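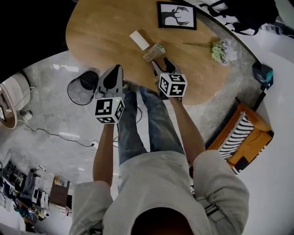 Section 3: Dressing the Table

Applies to the Hanville round-edge table and the Dreßler small decor set. Revised 8 Jan 2025.

Read the whole section before you put anything on the tabletop. The leaflet that ships with the decor set claims you can do this in one pass without moving anything twice. I have set up this table more times than I care to remember and have never managed it. Plan on moving things twice.

3.1 What you should have

One framed print (deer head silhouette, black on white, black frame)
One white rectangular block
One small tan cardboard box with a green sprig on top
One bouquet of artificial flowers, pale green and white
The table itself, light oak color, already assembled as described in Section 2

If the bouquet in your set is a different color, carry on. The steps are the same. If the print is missing, stop and write to the dealer before you throw out the packing, as they will ask for the label from the carton.

3.2 Before you start

1. Wipe the tabletop with a barely damp cloth and then a dry one. The leaflet recommends Dromex surface spray. I have used it and I have used plain water, and I couldn't tell you which half of the table got which.

2. Check that the table doesn't rock. Press down on the edge at several places, working your way along the curve. If it rocks, go back to Section 2 and adjust the feet. A folded napkin under one foot is a popular fix and it lasts until somebody vacuums.

3. Move the wastebasket and any chairs back far enough that you can stand at the near edge and reach the far one without leaning your weight on the top.

4. Look at the floor where you'll be standing. Power strips and loose cables should be pushed against a wall or out of your path.

CAUTION: Trip hazard. You will be carrying a framed print and looking at the table while you walk. Clear the cables first.

3.3 Placing the print

1. Peel any protective film off the front of the frame. Start at a corner. If there's no film, there's no film; don't go digging at the surface with a fingernail to find out.

2. Lay the frame flat near the far edge of the table, with the deer the right way up for someone standing at the near side.

3. Leave it flat for now. Standing it up comes last, if you do it at all.

NOTE: The leaflet says the print "anchors the arrangement." I take this to mean it's the biggest thing with a straight edge. On a rounded tabletop a straight edge is useful, as you have nothing else to line up with, but don't try to match the frame to the curve. It can't be done and you'll be at it all afternoon.

4. Check the frame from where people will sit. A small tilt that you can't see from above can be very plain from a chair.

3.4 Placing the block

1. Set the white block just below the print, on the side nearer to you.

2. Leave a finger's width between the block and the frame so that neither one scuffs the other when the table gets bumped.

3. Turn the block so its long side runs the way you like. The leaflet shows only one position and calls it "correct." I tried both and received no complaints.

NOTE: White objects show fingerprints. Hold the block by its ends. This is one of the few tips in the leaflet I'd repeat without argument.

3.5 Placing the box and sprig

1. Pick up the tan box by its sides, low down. Don't lift it by the sprig.

2. Put it down on the near side of the block, a little away from it, with the sprig facing up.

3. If the sprig has shifted, nudge it back with one finger. Don't glue it. Till Strobel, who wrote the first edition of this guide in 2015, advised a dab of clear glue at this point, and I have seen the stains that resulted.

4. Keep drinks well away. It's cardboard.

CAUTION: The box is decoration. Don't store anything heavy in it or stack anything on top of it.

3.6 Placing the bouquet

This is the step people get wrong, mostly by trusting the diagram, which shows a bouquet that stays put.

1. Lay the bouquet on its side on the tabletop. Don't stand it in a vase yet, even if you own a good one.

2. Let the long stem run out across the table. Make sure it doesn't hang over the edge, where a sleeve can catch it and take the flowers along.

3. Turn the flower end until the bouquet rests without rolling. There is usually one side it prefers. Find that and accept it.

4. Open the flowers a little with your fingertips. They may have been pressed flat in the carton. Work from the outside in and bend gently.

5. Bend the stem only if you have to. A stem that has been bent and straightened several times gets a kink, and the kink is then the first thing you notice.

NOTE: The seller's page promises the flowers will look real from any distance. From the doorway, maybe. At the table, no. I don't think that matters much, but don't pay extra for it.

3.7 Checking the layout

1. Step back to the doorway and look. Then sit down and look again.

2. Check for these things:

The print is the right way up and nothing is lying across it.
The block is clear of the frame.
The sprig is still on the box.
No part of the bouquet is over the edge.
There is enough bare wood left to set down a plate.

3. If the last one fails, take something away. The leaflet never suggests this, for obvious reasons. I usually take away the block.

4. If you want the print standing, stand it up now, and only with a proper easel. Leaning it against the block works right up to the moment the table gets knocked.

3.8 Bags, bottles and everything else

Keep personal items on another surface while you work. Bags are the worst offenders: they have straps, and straps find stems. Bottles should be closed and kept off the table altogether.

If you have the Endongate side table, use that. It is sold as a display piece and makes a perfectly decent place to dump things.

3.9 Common problems

The bouquet keeps rolling.
Turn it again as in 3.6, step 3. If it still rolls, recheck the table with step 2 of 3.2. I was sure for a long time that my flowers were faulty, and it was the table.

The frame slides when the table is wiped.
Take it off before wiping. Felt dots on the back are sold as non-slip, but they slide better than the bare frame does. Small rubber dots work.

The wood looks darker under the box.
Move the box to a new spot every few weeks. A light wood top can change color where the daylight reaches it and stay as it was where something covers it. The leaflet says this can't happen with the Hanville finish. Mine has a rectangle.

The arrangement looks crowded.
It probably is. See 3.7, step 3.

Continue to Section 4, Care and Cleaning.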